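About Dovden Workshop

Dovden is a shared workshop at 2342 Laitinen Road. Members come here to build machines, mostly robots and the odd parts that go with them. Some are working on a first project with a motor in it. Others did this for a living and wanted a place to keep doing it.

How we started

Chiamaka Adeyemi opened the shop with three friends in what used to be the Lostier upholstery works. The first bench was a door on two sawhorses. The long tables in the front room came next, then the wiring for the heavier machines, and then the carpet, which we put down on the robot side for the sake of people's knees and the neighbors' ears. We have been a nonprofit since February of our second year.

What we work on

The biggest job in the building is Stemance, our bin picking project. The goal is an arm that can reach into a metal bin of mixed things and take out one at a time. Members write the motion code, build the gripper linkages, run the air lines and argue about cable routing. Much of the work is dull - moving a bracket, running the same reach again, writing down what changed. We keep a paper notebook next to the computer for that, and anyone may read it.

The bin gets filled from the junk drawer. Hard and soft, long and short, clear and solid all go in together. If you have small things at home you don't want back, bring them.

Smaller builds are going on as well. There is a plotter that draws on cardboard, a curtain opener for a member's mother, and a feeder for sorting screws that has been almost finished for a while.

How it runs

Members pay a monthly fee and get a key after a safety session. The session takes up to 3 hours and covers the saws, the air compressor and the arm. Two people must be in the room any time the arm is powered, and one of them stays by the stop button. We don't make exceptions to this, including for people who used arms at work.

Tools on the pegboard are for everyone. Tools in a drawer with a name on it are not. Borrowed clamps go back on the rail the same night.

We have room for 100 members and keep a waiting list when we are full. Visitors can come in on open evenings without signing up - ring the bell on the side door, as the front one sticks.

Page last updated 8/3/20 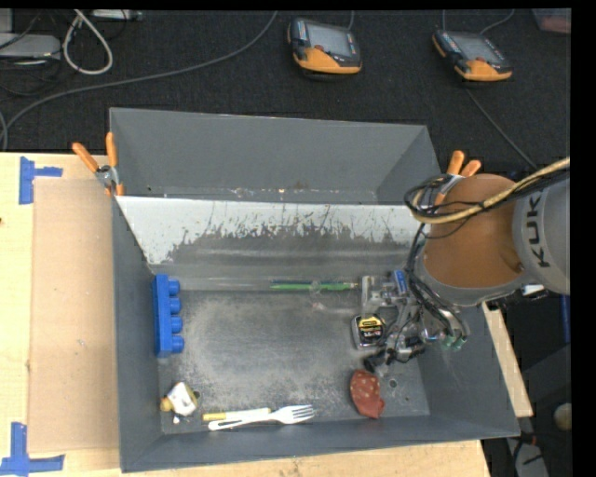
Stemance: the KUKA arm and gripper in the bin, with a tape measure, a fork and a blue toy block among the contents.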